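盘子洗完以后,水去了哪里?

文:诺埃琳·塔米哈纳
适合七岁以上的小读者

吃完饭,盘子要洗。洗完的盘子是湿的,可是过一阵子再去看,它已经干了。没有人去擦它,水却不见了。

水有两条路可以走。一条是往下流,一条是往空气里跑。碗碟架这个东西,就是用来帮水走这两条路的。我们从盘子说起,再说架子,最后说架子下面的桌子。文章后面有一个小实验,在家里的厨房就能做。

盘子上的水是什么样子的

刚从水里拿出来的盘子,上面有好几种水。

第一种是大水珠。它们比较重,盘子一斜就会往下滚,滚到边上,掉下去。

第二种是小水珠。它们很轻,会粘在盘子上,盘子斜了也不走。你可以在下雨天看看窗玻璃,大的雨滴一路滑下来,小的雨滴停在原地,要等别的雨滴碰到它,两滴合成一滴,变重了,才一起往下滑。盘子上的水珠也是这样。

第三种是一层很薄的水,叫水膜。水膜平平地贴在盘子上,不容易看见,用手指摸一下才知道是湿的。

大水珠靠自己的重量就能离开盘子。小水珠和水膜要慢一些,它们得变成水蒸气,散到空气里去。水变成水蒸气,叫作蒸发。

很多小朋友以为水要烧开才会变成水蒸气。水在100摄氏度的时候会沸腾,锅里咕嘟咕嘟地冒泡,这时候水变得很快。可是在普通的房间里,水也一直在悄悄地蒸发,只是慢得多。晾在阳台上的衣服会干,地上的水洼会干,都是这个道理。

为什么要竖着放

把一个湿盘子平放在桌上,正面朝上,会怎么样?盘子中间低,边上高,水都流到中间,像一个很浅的小池塘。这些水出不去,只能慢慢蒸发。

把盘子翻过来,正面朝下呢?里面的水能流到桌上,但是盘子像一个盖子,把湿气盖在下面,外面的空气进不去。过很久再翻开,里面可能还是湿的,桌面也湿了一圈。

把盘子竖起来,情况就不一样了。水顺着盘面往下走,走到最低的那一点边缘,聚成一滴,掉下去。盘子的两面都露在外面,空气从两边都能碰到它。水要流走的那一部分流得快,要蒸发的那一部分也蒸发得快。

竖着放的时候,盘子不用站得笔直,稍微歪一点更稳。它靠在架子的金属条上,就不会倒。
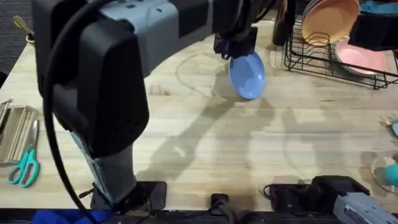 木桌上方的浅蓝色盘子,右边是黑色的金属丝碗碟架。

碗又要怎么放

碗比盘子深,装的水也多。碗口朝上是最不好的放法,水会全部留在里面。

碗口斜着朝下,水能流出来,空气也能进去。如果架子的格子太窄,碗放不进去,可以让碗侧着立在架子里,碗口朝向一边。要注意的是,侧着立的碗,靠下的那一边会留一点水。等一会儿把碗转一转,那点水就出来了。

杯子也要这样想。杯子口朝下扣在平平的桌面上,里面的湿气出不来,时间长了会有一点闷闷的味道。扣在有缝的架子上,下面能通风,就好得多。

架子为什么有那么多空隙

你见过的碗碟架,大多是用一根一根的细金属条做成的,中间全是空的。有人会想,做成一块实心的板子不是更结实吗?

实心的板子接住了水,水却没有地方去。盘子的底边泡在水里,一直干不了。细金属条挨着盘子的地方很小,只有几个点,别的地方都露在空气里。

金属条还把盘子一个一个隔开。两个盘子如果紧紧贴在一起,中间会夹着一层水膜,空气进不去。你可以试试把两块湿的玻璃片叠在一起(请大人帮忙拿),它们会吸得很紧,掰开都要用力气。盘子也会这样吸在一起,不过因为盘子有弧度,吸得没有那么紧。

架子的下面一般有小脚,把架子抬高一点。滴下来的水落在下面,空气也从下面流过去。有些架子下面还有一个接水的托盘。托盘里的水要倒掉,不倒的话,过几天会变得滑滑的,那是细菌和别的小生物在里面长出来了。

金属条最怕生锈。铁碰到水和空气,会慢慢变成红褐色的铁锈。所以很多架子的金属条外面会涂一层漆,或者包一层塑料,把水和铁隔开。如果那层外皮破了一个小口,锈就会从小口那里开始。看到架子上有褐色的小点,可以告诉大人。

盘子是什么做的

做盘子的材料有很多种,干的快慢也不一样。

陶瓷盘子是用泥土做成形状,再放进窑里用很高的温度烧出来的。它的外面常有一层亮亮的釉,水不容易钻进去。陶瓷盘子比较厚,能把洗碗时热水的热量留住一段时间。盘子是温的,水蒸发得就快。

玻璃盘子很光滑,水在上面常常摊成一层水膜。水干了以后,有时会留下白色的小印子。那是水里本来就有的矿物质,水走了,它们没有走。

塑料盘子很轻,掉在地上不容易碎,小朋友用起来方便。可是塑料不太喜欢水,水在上面会缩成一颗一颗的小水珠,粘在那里不动。塑料盘子又薄又轻,存不住多少热量,从热水里拿出来很快就凉了。所以同样用热水洗,塑料盘子往往比陶瓷盘子干得慢。用洗碗机的家庭常常会发现,打开门的时候,瓷盘已经干了,塑料盒上还全是水珠。

木头盘子会把水吸进去一点。表面看着干了,里面可能还是湿的,要多晾一会儿,也不能长时间泡在水里。

大盘子和小盘子怎么排

往架子上放盘子,有一个简单的顺序。大的放后面,小的放前面。这样每一个都看得见,拿的时候也不用把手伸过别的盘子。

如果大盘子放在前面,小盘子就被挡住了,空气也不太容易吹到它。要是架子很满,可以隔一格放一个,先让前一批干了,收进柜子,再放后一批。

放的时候拿住盘子的边,慢慢往下,让盘子的底边先进格子,再靠到金属条上。松手以前轻轻推一下,看它会不会晃。会晃,就换一个格子。

盘子的朝向最好一样,都朝左,或者都朝右。一个朝左一个朝右,凸出来的地方有时会碰在一起,空隙就变小了。

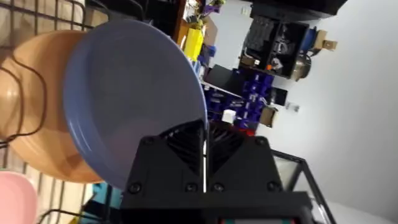

收盘子的时候,顺序可以反过来,先拿前面的小盘子,再拿后面的大盘子。收进柜子以前,用干的手指摸一下盘子最低的那段边。那里是水最后停的地方,如果那里干了,整个盘子就都干了。湿盘子一个叠一个放进柜子,柜子里会有潮气,木头柜子还会发霉。

彩色的盘子有一个好处,容易分。一家人可以每人认一个颜色,吃完自己洗自己的。颜色和干得快不快没有什么关系,在同一个房间里,同样大小、同样材料的蓝盘子和粉盘子,干的时间差不多。

桌子上的圆圈

木头桌子用久了,上面常会有一圈一圈淡淡的印子。这些圆圈是怎么来的?

木头里面有很多非常细的小管子。树还活着的时候,水就顺着这些小管子从树根往上走。树变成木板以后,小管子还在。木板上如果放一个底下有水的杯子或者碗,水就会从小管子的开口钻进去。

杯子和碗的底下,常常只有一圈碰到桌面,水也就集中在这一圈上。把杯子拿走,就会看见一个圆圈。马上擦干,圆圈一般会消失。放了很久才擦,就可能留下来。

热的东西也会留下印子。木桌外面的那层油或者漆,遇到热气会变白。所以热汤碗下面要放一块垫子。

有一种木头桌面,是把很多根长木条粘在一起做成的。仔细看,能看见一条一条的木纹并排着,有的颜色浅,有的颜色深,还有小小的深色圆斑,叫作木节。木节是以前长树枝的地方。这样的桌面用来做事很好,可是也一样怕水。在木桌上用碗碟架,下面最好垫一个托盘或者一块厚布,水滴下来就不会直接落在木头上。

什么时候干得快

同样的盘子,有时候干得快,有时候干得慢。下面几件事会影响它。

温度。房间暖和,水蒸发得快。房间冷,水蒸发得慢。

风。盘子旁边的空气吸了水蒸气,会变得潮湿。有风把潮湿的空气吹走,换来干一点的空气,水就能继续蒸发。打开窗户就有这个作用。

空气本身湿不湿。下雨天的空气里已经有很多水蒸气,再多装一些就难了,所以雨天衣服不容易干,盘子也一样。

水摊开的大小。同样多的水,聚在一起成了一个小水坑,要很久才干。摊成薄薄的一层,和空气接触的地方大,很快就干了。

一个小实验

迪特利小学的塞西莉亚·德拉马尼老师在一月份带着孩子们做过这个实验。你在家里也可以做,大人要在旁边。

要准备的东西:三个一样的塑料盘子,一个碗碟架,一块毛巾,一盆水,一支铅笔,一张纸,一个钟。

先在盆里倒700毫升水,把一个盘子放进去浸湿,拿出来数三下,平放在毛巾上,正面朝上。

再把第二个盘子浸湿,也数三下,翻过来扣在毛巾上。

第三个盘子浸湿以后,竖着放进碗碟架。

在纸上写下开始的时间。每过十分钟去看一次,用手指轻轻摸一下每个盘子的边,再把扣着的那个掀开看一看,看完照原来的样子放好。哪一个先干,就把时间记下来。

德拉马尼老师班上,竖着放的盘子在第64分钟全干了。那时候平放的盘子中间还有一小片水,扣着的盘子里面还是潮的。你家里的时间和他们的不会一样,房间的温度不一样,盘子也不一样。比一比先后就可以了。

做完以后还可以换一换条件。把三个盘子都竖着放,一个放在窗边,一个放在屋子中间,一个放在关着门的柜子里。先猜一猜,把猜的结果写在纸上,再去做。

用布擦可以吗

可以。布擦得快,马上就能收起来。布能吸水,是因为布里的线和线之间有很多小空隙,水会自己钻进去。

不过布一定要干净。擦了很多盘子的布是湿的,挂在那里没有晾开,细菌就会在上面变多,再拿它去擦干净的盘子,就把细菌也擦上去了。擦盘子的布要常洗,用完要摊开挂好,不要团成一团放在水池边。擦手的布和擦盘子的布也要分开。

不着急用的盘子,放在架子上让它自己干就好。急着用的,拿一块干净的布擦一擦。

读者来问

阿罗哈·雷维问:水蒸气跑到空气里以后,去哪里了?

它和房间里的空气混在一起,我们看不见。冬天的时候,有一些会碰到冷冷的窗玻璃,又变成小水珠。如果窗户开着,它会飘到外面去,以后也可能变成云里的一小滴水。

维多利亚·琼卡问:盘子上有泡沫没冲干净,等它干了可以吗?

要再冲一次。水会蒸发,洗洁精不会。泡沫干了以后,洗洁精还留在盘子上,摸起来有点涩,下次盛饭就会沾到饭上。

几个词的意思

蒸发:水慢慢变成水蒸气,散到空气里。

水蒸气:变成了气体的水,眼睛看不见。

水膜:贴在东西表面的很薄的一层水。

釉:陶瓷外面那层光滑的东西,像玻璃一样。

木节:木头上的深色圆斑,是从前长树枝的位置。

请大人注意:实验中不要使用陶瓷或玻璃餐具,水用常温的即可。地上滴了水请及时擦干,以免孩子滑倒。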